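Hotel Openings, Sales and Relaunches
Notes for week nine, Hospitality Writing and Research
Instructor: Neelam Mishra

Last week we stopped at the Grultville case, so start by rereading your copy of the relaunch announcement. I want you to count nothing and admire nothing. Just underline every claim that a guest could check on arrival, then look at how much of the page is left without a line under it.

When I did this with the Admasu, a small hotel on the square in Grultville, I underlined four phrases. The number of rooms (20), the distance to the station, the hour breakfast ends, and the fact that the restaurant had moved to the ground floor. Everything else was "reimagined," "storied" or "rooted in place." I have stayed there twice, before and after the sale. The lobby was repainted and the good armchairs were gone. I could not find what had been reimagined.

1. What a sale changes

A hotel can be sold in several ways, and the press release will usually blur them. The building may be sold while the operator stays on. The operating company may be sold while the building stays with a family or a fund. Or the name alone may be licensed to someone new. For a guest these are very different events. If the kitchen staff and the front desk stay, a new landlord may hardly matter for the first year. If the name is all that was bought, you are reading about a different hotel wearing an old sign.

Ask who signs the paychecks. Students find this question dull and leave it out of their papers. Please don't.

2. "Institution"

Travel writers give this word away. I have seen it used of a hotel that had been open for six years. It generally means that the writer's editor has heard of the place. If you use it in your assignment, say what the hotel has done for the town that a newer one hasn't. The Candville, our second case, hosted the local school prize dinner every August and let the choir rehearse in its dining room for free. That is something you can put in a sentence. After the relaunch the choir was charged, and it left. None of the three glossy reviews in your packet mention it. 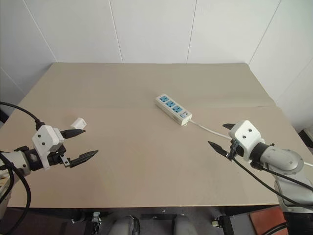
3. Restaurants as proof

A well-known hotel restaurant gets treated as evidence that the bedrooms are good. I don't see why. The two often have separate managers, separate budgets and, at the Candville, separate front doors. A review that spends most of its length on the tasting menu and gives one line to the rooms is a restaurant review, and should be cited as one.

Watch also for the departed chef. Wondimu Feyisa's guest lecture covered this better than I can. He ran the kitchen at Joldale Lodge, and he told us that his name stayed on its website for two seasons after he left. Bookings held up. Guests praised "his" lamb, which he had never cooked there. Draw your own conclusions about the comment cards — I have drawn mine.

4. Numbers in announcements

Joldale's announcement says the owners received 300 inquiries in the opening week. Inquiries about what? A phone call asking whether the parking is free is an inquiry. The same page promises rooms "from 60 a night," with no currency given and no dates. I tried a range of nights on the booking page and never saw that rate. It may exist on a wet weeknight in the off season. Treat any "from" price as a claim you have to test, and write down which nights you tried.

Occupancy figures deserve the same suspicion. A hotel that closes a wing for painting can report a fuller house without selling one more bed.

For next time

Choose one hotel that has changed hands and find two accounts of the change, at least one of them written by somebody who wasn't invited to the opening. Local papers are good for this, and so are planning notices. Write two pages. If a source stayed free of charge, say so in the first paragraph.

Papers go in the box outside room 2178. Emailed copies get lost, mostly by me.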